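Firberg Museum Learning Room
Handbook for activity leaders

Section 4: Setting up the family trail

Read this section before your first session. It covers the trail from opening the cupboard to handing back the key. Booking, payments and first aid are in Section 2. 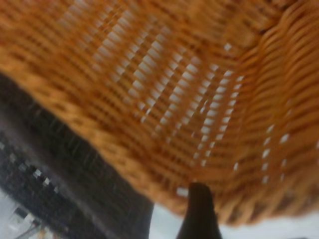
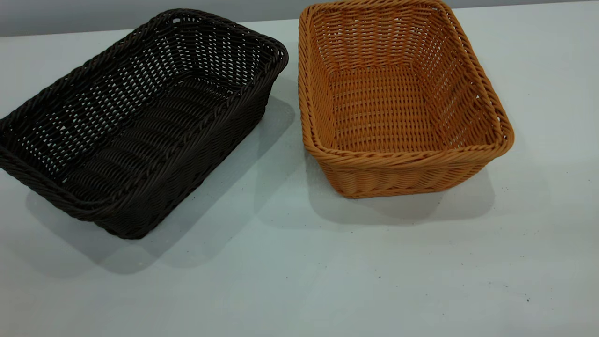

The trail runs through the ground floor only. It has 21 stops, each with a numbered card in a clear stand, and a question sheet which the children carry with them. Allow an hour for the set-up if you are on your own and half that if there are 2 of you.

4.1 Before you start

1. Sign in at the front desk and collect the learning room key. It is on the green tag.
2. Ask the desk which galleries are closed that day. The Oddsson Gallery is often shut at short notice when objects are being moved.
3. Check the booking sheet for the number of children and their ages. There are two versions of the question sheet, one for under-sevens and one for seven to eleven.
4. Switch on the lights in the learning room and open the blinds. The left-hand switch also works the extractor fan, so leave it on.

Note: The room holds 78 people seated, including adults. If the booking is larger than this, split the group and start one half in the Birkis Room.

4.2 Putting out the cards

5. Take the card box from the lower shelf of the trail cupboard. Cards are filed in the order of the route, with card 1 at the front.
6. Start at the main entrance and work clockwise. A plan of the stops is taped inside the lid of the box.
7. Place each stand on the plinth or window sill marked on the plan. Turn the card to face the direction the visitors will be coming from.
8. At stops 9 and 14 the stand goes on the floor, against the skirting board. Keep it clear of the doorway.
9. If a gallery is closed, leave its cards in the box and put the yellow "skip this one" card at the stop before it. Cross out the missing questions on the sheets before you copy them.

Caution: Do not put stands, pencils or bags on top of display cases, even for a moment. Some of the older cases have alarms fitted to the lids, and the glass on the fishing tackle case is thin.

Caution: Never use sticky tape or putty on gallery walls. The paint lifts.

4.3 Question sheets and pencils

10. Copy the sheets on the learning room copier. The code is 106, followed by the green button.
11. Copy on both sides, flipped on the short edge. If the map comes out upside down, change the setting and start again.
12. Give out pencils only. Pens and felt tips are not allowed past the learning room door.
13. Put one sheet and one pencil on each clipboard. Clipboards are stacked in the tall cupboard – check the springs, as a few have gone weak.

Note: The answers are in the blue folder. Please don't leave it on the welcome table.

4.4 Running the session

14. Welcome the group in the learning room and not in the entrance hall, which echoes badly. Tell them where the toilets are and where coats can be left.
15. Explain the three gallery rules: walk, don't touch, stay with your adult.
16. Send families off a few minutes apart. Half can begin at stop 1 and half at stop 11 if the group is a big one.
17. Stay in the galleries while the trail is running. The usual place to get stuck is stop 6, where the answer is on the back of the Folport harbour bell.
18. Call everyone back to the learning room ten minutes before the end to go through the answers.

Note: The October half-term trail uses its own cards, kept in a separate orange box. The route is the same apart from stops 17 to 19, which move upstairs. Families with pushchairs will need the lift, and you will need to ask the desk to unlock it.

4.5 Clearing away

19. Collect the cards in reverse order, so that they go back into the box with card 1 at the front.
20. Count the pencils and sharpen any that need it. Put broken ones in the tub by the sink.
21. Wipe the tables and stack the chairs no more than six high.
22. Write the number of children and adults in the session book, with a line on anything that was lost or damaged.
23. Lock the trail cupboard and return the key to the desk. Don't take it home.

Missing or torn cards should be reported to Marisa Grasso in the learning office, who keeps the master copies. Please give the card number and say whether the stand needs replacing too.

Section last revised July 2020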